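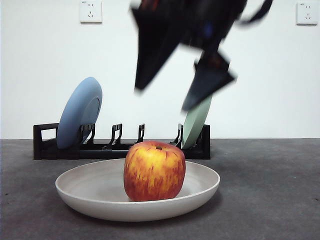

Compiled by the Bivis Help Desk | October 2018

Section 5: Setting up and loading the dish rack

This section covers placing the rack on a counter or table, loading plates, and keeping the rack clean. For the wall-mounted version, see the separate sheet packed with the brackets.

5.1 Before you start

The rack is a long, low plastic frame with four upright dividers along the top. Each divider has a pair of thin prongs, notched to hold a plate on its edge. The black model is shown on this page. The other colors are set up the same way.

Check that the rack has no cracks or bent prongs. If a part is damaged, contact Bivis Parts and give the part number 715.

Wash the rack in warm water with dish soap before the first use. Rinse it and let it air dry.

5.2 Placing the rack

1. Clear and wipe the part of the counter where the rack will stand.

2. Set the rack down toward the back, with its long side running along the wall. Leave the front of the counter open for stacking and sorting.

3. Press lightly on each corner. If the rack rocks, move it a little to one side and try again. Tile counters often have a raised grout line.

4. Leave at least 3 inches between the end of the rack and the stove or any other heat source.

CAUTION: Do not set the rack directly below a wall outlet. Plates that have just been rinsed can splash when they are put down. Keep the cords of kettles and toasters away from the rack as well.

Note: The rack has no drip tray. On stone or unsealed wood, put a folded towel or the Grindley drain mat under it. The mat is sold separately.

5.3 Loading plates

1. Start with the slot at the far left and work to the right. Left-handed users may prefer to start from the right.

2. Hold the plate by the rim and lower it straight down between the prongs until the edge rests in the notch.

3. Let go slowly. A plate with a raised inner rim will lean slightly to one side. It is seated correctly if it stays put when you tap the top edge with one finger.

4. Put the next plate in with its face turned the same way as the first. Plates that face each other touch at the rim and dry slowly.

5. Place large plates at the ends and small plates in the middle.

Do not put two plates in one slot, even thin ones. The prongs spread under the load and may not spring back.

CAUTION: Cast iron pans, cutting boards, and anything hot from the oven must not be placed in the rack.

5.4 Plates and fruit on the same counter

Many kitchens use one surface for drying dishes and for keeping fruit. Keep fruit clear of the rack so that water does not run under it. If you serve fruit on a plate, dry the plate by hand first. A damp plate leaves soft spots on pears and peaches within a day.

5.5 Cleaning

1. Take all the plates out.

2. Wash the frame and the notches with a soft brush. The Foulkes bottle brush fits between the prongs.

3. For hard water marks, wipe with white vinegar, wait 5 minutes, and rinse well.

4. Dry the underside before you put the rack back.

The rack may be washed on the top shelf of a dishwasher with the heated dry setting turned off. Do not use steel wool.

5.6 If a plate will not stay upright

Plate slides forward: the foot of the plate is above the notch. Lift it and seat it again.

Plate leans too far: the plate is too small for the slot. Saucers are better dried flat on a towel.

Related sections
Section 4: Unpacking and parts list
Section 6: Adding the Godetti cutlery cup
Wall bracket sheet
Care of plastic kitchenware

Contact Bivis Parts | © Bivis | Back to top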